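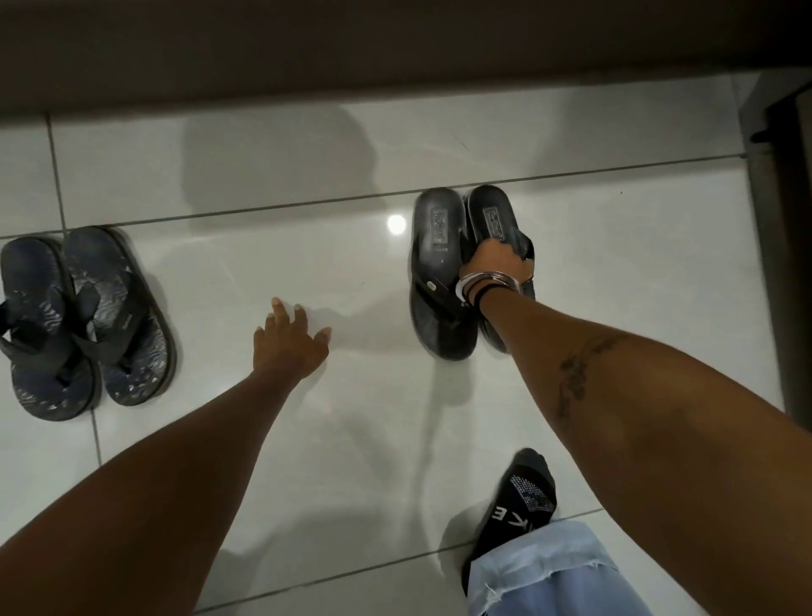 Banco sapateira Menura 102

Banco de entrada com arrumação para calçado
Marca: Menura
Referência: 102
Disponível em castanho-escuro, carvalho claro e branco-mate

O Menura 102 é um banco baixo para o hall de entrada, com assento almofadado e dois compartimentos fechados para calçado. Foi desenhado para corredores e entradas estreitas, onde uma sapateira de porta normal não abre por completo. O corpo do móvel fica suspenso na parede e o chão por baixo permanece livre, o que permite passar a esfregona ou o aspirador sem deslocar nada. Também sobra espaço para os chinelos de andar por casa, que quase ninguém guarda dentro de um armário.

O modelo é vendido desde fevereiro na versão revista. As diferenças em relação à anterior são a calha de parede, agora numa só peça, e o fecho das portas, que passou a ser magnético. As dimensões exteriores mantêm-se e as almofadas antigas servem no banco novo.

Dimensões e capacidade

Largura: 102 cm
Profundidade: 32 cm
Altura do corpo: 25 cm
Altura recomendada do assento ao chão: 46 cm
Carga máxima no assento: 180 kg, com fixação em parede de tijolo ou betão
Número de compartimentos: 2

Cada compartimento leva três pares de sapatos de adulto deitados, até ao número 45. As botas de cano alto não cabem em pé. Quem tem muito calçado de inverno deve ver a coluna Tokarz, que se monta ao lado do banco e usa as mesmas cores.

Materiais

O corpo e as portas são em aglomerado revestido a melamina, com orlas de 2 mm nas arestas da frente e de 1 mm nas restantes. O assento tem estrutura em contraplacado de bétula. A almofada é de espuma com capa amovível em tecido de poliéster, lavável a 30 graus. A calha de parede e os suportes são em aço com pintura eletrostática preta.

O interior é sempre cinzento, qualquer que seja a cor exterior. As costas têm quatro aberturas de ventilação e não devem ser tapadas com forros ou caixas. Sapatos molhados devem secar antes de serem guardados. A melamina aguenta salpicos, mas as juntas incham com água parada.

Montagem

O banco é entregue desmontado numa única embalagem. São precisos um berbequim, um nível e uma chave Allen de 5 mm (a chave vem incluída). Recomendamos duas pessoas para o momento de pousar o corpo na calha – o peso é de 23 kg e a posição de trabalho é incómoda para quem está sozinho.

1. Marcar na parede a altura da calha. Para o assento ficar a 46 cm, o bordo superior da calha fica a 40 cm do chão acabado.
2. Furar e colocar as buchas. As buchas fornecidas são para tijolo e betão.
3. Aparafusar a calha e confirmar o nível antes do aperto final.
4. Montar o corpo no chão, sobre uma manta ou sobre o cartão da embalagem.
5. Encaixar o corpo na calha e apertar os dois parafusos de segurança por dentro dos compartimentos.
6. Colocar as portas e afinar as dobradiças. A almofada prende com velcro.

Em paredes de gesso cartonado, a fixação simples não é suficiente. Nesse caso é obrigatório o kit de pés Anderent, que transfere a carga para o pavimento. Os pés têm base em feltro e podem ser usados sobre mosaico polido, madeira ou vinílico. Com eles, o espaço livre por baixo do banco mantém-se, exceto nos dois pontos de apoio.

Se houver rodapé alto ou tubagem à vista, pedir os espaçadores de parede ao fazer a encomenda. Afastam a calha 25 mm e não têm custo.

Limpeza e manutenção

Pano húmido bem torcido e detergente neutro. Não usar lixívia, álcool nem esfregões abrasivos. Nas cores escuras, o pó nota-se mais na aresta inferior, onde um pano seco passado uma vez por semana resolve. Verificar o aperto dos parafusos de segurança um mês após a montagem e depois uma vez por ano.

Acessórios

Kit de pés Anderent (par), preto
Coluna Tokarz para botas, nas três cores do banco
Capa de substituição para a almofada, cinzento, areia ou verde-azeitona
Tabuleiro Istudow para calçado molhado, em borracha, para colocar no chão por baixo do banco
Espaçadores de parede de 25 mm

O tabuleiro Istudow tem rebordo de 1,5 cm e lava-se no duche. Fica solto no chão e pode ser retirado com uma mão.

Preço e entrega

Preço do banco com almofada: 323 euros, IVA incluído. Os acessórios são faturados à parte. A entrega em Portugal continental é gratuita e demora entre cinco e oito dias úteis para o castanho-escuro e o branco-mate. O carvalho claro é produzido por encomenda e demora quatro semanas. Para as ilhas, o valor do transporte é indicado antes do pagamento.

Garantia de três anos para o móvel e para as ferragens. Danos causados por fixação em parede não adequada ficam excluídos.

Dúvidas sobre medidas ou tipos de parede: contactar Charmaine Potgieter, apoio técnico, pelo formulário desta página. Convém indicar a largura disponível, o material da parede e a altura do rodapé.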